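Singers and players wanted for the Mahlangu Sessions

Kudum is looking for new people! We are a nine-piece dance band, heavy on horns and hand percussion, and we have been playing weddings, street fairs and the occasional very sweaty basement for long enough that two of our members are moving on to other things (one to a new baby, one to a new coast). We are sad to see them go, and we have eaten a lot of cake over it, and now we have to fill their spots before we start work on our second album.

The album has a working title, the Mahlangu Sessions, after the street where our rehearsal room is. We plan to record it in October at Mameo, a small studio with a very good piano and a very bad coffee machine. After that we will take the songs out on a short run of shows, ending with a hometown night at Kultotham, which holds 2,000 people and is by a long way the biggest room we have ever been asked to play. We are thrilled and a bit scared.

What we need

First, a backing singer, any range, though a lower voice would sit nicely under the two we already have. You should be happy singing close harmony and happy being told that your part has changed again since last time – our arrangements move around a lot before they settle. Second, a trumpet player who can read a chart but doesn't mind putting it away. If you double on flugelhorn we will be very pleased to see you. Last, someone on percussion, mostly congas and shakers, with steady time and a light touch. You would be working beside our drummer, who plays loud and knows it.

You do not need a music degree, a long list of past bands or your own van. A couple of our current members had never played on a stage before they joined, and one of them now does most of the talking between songs. We do ask that you have played or sung with other people before, in a church, a school band, a garage, wherever it was, and that you are 18 or over, as some of the places we play serve drinks.
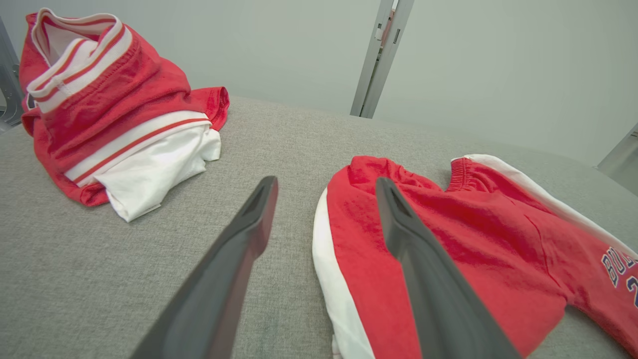
Stage clothes come up in nearly every first conversation we have with new people, so let me get to them now. We do like to look as if we belong to the same band, and the color rule is simple, red and white, in whatever mix you feel good in. An old athletic top in red is fine, and if it has a white ribbed collar with thin red stripes, so much the better, we love a stripe. Plain is fine too. Please don't go out and buy anything for the audition, come in whatever you would wear to the grocery store. If you join and have nothing that works, there is a little money in the band pot for it.

The time it takes

We rehearse one evening a week, 7 to 9:30, with an extra afternoon now and then when a show is coming up. Recording will take most of two weeks, but not everybody is needed every day, and we try hard to plan around jobs and kids. Shows are mainly in the evening. If you know already that the fall is going to be packed for you, tell us early and we'll talk it through, it may still work.

The money

Everyone in the band gets an equal share of what each show pays, after gas and room rental. New members get the same share as the rest of us from the first night. Rehearsals are unpaid, I'm afraid. Studio days come with a flat fee and lunch, and we will go over the amounts with you before you say yes to anything.

How to try out

Send us a short recording of you playing or singing, no longer than 3 minutes. A phone recording in your kitchen is perfectly good, and we would much rather hear you plain than buried in effects. Add a few lines about yourself, what you listen to, and which spot you are interested in. The contact form on our band page goes straight to all of us, and every message gets an answer, though it may take a week or so.

If we'd like to hear more, we will ask you to come by the rehearsal room for 30 minutes. You'll get 2 songs ahead of time to learn, one fast and one slow, and we will play them together a few times and try something loose at the end. There is street parking after six, and the bus stops at the corner. The room is up one flight of stairs – if that is a problem, let us know and we will set up somewhere on the ground floor.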